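House rules for borrowed hands

How a code of practice for recording robot training data ended up two pages long

Most of the rules that govern robots assume there is a robot. They cover fences, stop buttons, speed limits and how hard an arm may push against a person before it has to give way. Far less has been written for the stage before that, when people carry the grippers themselves and their movements are recorded so that a machine can learn from them later.

Purnis, a small firm with a recording site in Flonddale, has spent the past year writing its own rules for this work. It began with the safety sheet for its fixed arms and found that most of the lines did not apply. There was no cell to lock and no motor strong enough to break a finger. What it had was people wearing straps and holding a tool in each hand, in rooms set out with ordinary furniture.

The first draft ran to 51 rules. Operators were given it in May and asked to mark any they had never once followed. The version in use now has 10, printed on both sides of a card, with a longer set of notes kept in the office for anyone who wants the reasons.

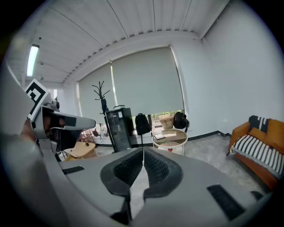
The rule that caused the most argument is about the room. The old draft told staff to clear it before recording. The card says to leave the furniture where it is and clear only the walking route. A robot that has learned in bare rooms may do badly in a lived-in one, so the clutter has some value. Bags, papers and anything with a name or address on it are another matter. They must be checked before the start, and anything private is moved or turned over.

Markers come next. The printed squares on the grippers are there so that software can work out where each tool is, and a bent or dirty one can spoil a whole session without anyone noticing until the next day. Operators check every face at the start and again after any knock. A damaged marker is replaced, never taped over. The finger pads are looked at in the same check, and worn pads are changed in pairs.

Then there is the body. Purnis limits a recording block to 400 seconds, followed by a rest with both grippers put down. Low work, such as lifting things from the floor, counts double. The firm took the idea from Tsuchiya, a training workshop it shares some projects with, where operators had complained of sore wrists and stiff necks long before anybody raised the quality of the data.
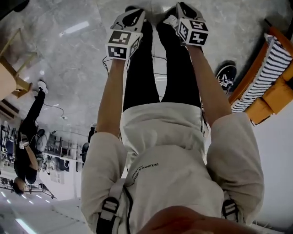

Cables get a line to themselves. Any lead on the floor has to be pointed out aloud to everyone in the room before the operator puts the straps on. Looking down at the hands for minutes at a time makes it easy to forget what is behind your feet. A second person may stay in the room, but has to agree to being recorded, and name badges come off or go in a pocket.

Consent is the part that is still being rewritten. At present an operator can ask for any session to be deleted up to the point where it is added to a training set. Some want longer. Falosness, which buys part of the data, wants a fixed cut-off, and the two sides have yet to settle on one.

The card also deals with mistakes. A dropped object is left in the recording and noted - it is not cut out and it is not repeated until it looks right. When Purnis went back through 2000 older clips, it found that many of the fumbles had been removed, and with them every example of somebody picking the thing up and carrying on.

The next review is due when the current card has been through two more sites. One change is already pencilled in: larger type, after several operators said they could not read it with a gripper in each hand and the card on a table.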